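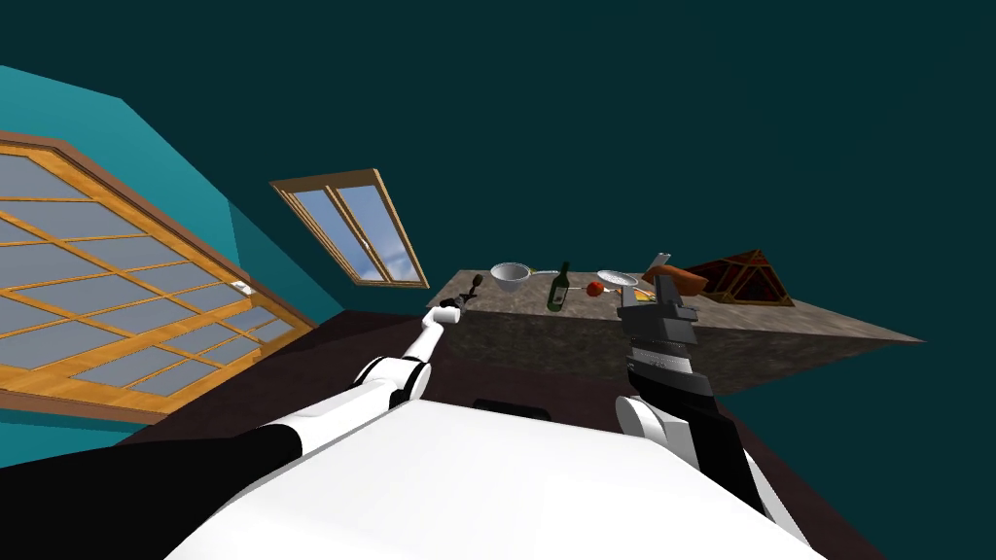
Notes for the club evening, 2024-11-21

Good evening, everyone, and thank you for turning out on such a miserable night. (Wait for the chairs to settle. Thank Irkeo for the tea urn and the biscuits.)

I've been asked to talk about our girls' handball tournament in July, how we came to run it and what I'd like us to change before the next one. I'll try to keep to time, though those of you who have sat through my talks before will know how that goes!

Start with the beginning of it. We had been going to other people's tournaments for years, and very kindly treated we were too, but the coach fares were eating us alive. So when the Folumport hall came free for 2 days in the summer, we said yes before we had really thought about goals, floor tape or where anybody would eat their lunch.

(Slide: the entry list.)

We had 13 teams in the end, which is a horrible number to make a draw from, as anyone who has tried it will tell you. One group of four and three groups of three, and I was still rubbing things out at midnight. Nearly 280 players, coaches and parents came through the door on the first morning, and I do want to say how lovely it was to hear that hall so loud.
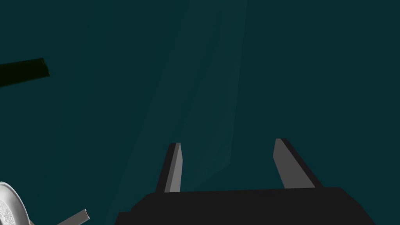
Now, the matches. We played two halves of ten minutes, with no time-outs in the group games, and I think that was right for the under-14s and a bit mean on the older girls, who had only just warmed up. I'd like to give the older ones longer next time, even if it means a later finish. (Pause here, somebody will want to argue about the car park.)

The final was Zimex against Hứa, and if you missed it I'm sorry for you. Level with a minute left, then a penalty, saved, and Zimex went straight up the other end and scored. Hứa were very gracious about it and stayed to help roll up the tape.

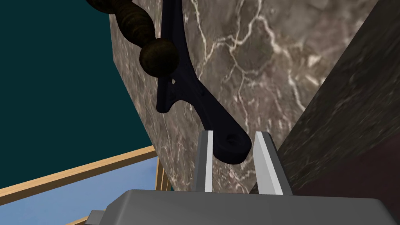
Money next, and I'll be quick. The entry fee was 50 pounds a team and it covered the hall and the referees, with the medals coming out of the cake stall. I'd rather not put the fee up. If we can find a second cake table, I don't think we'll need to.

(Leave the last slide up, ask who can referee, pass the sign-up sheet round from the left.)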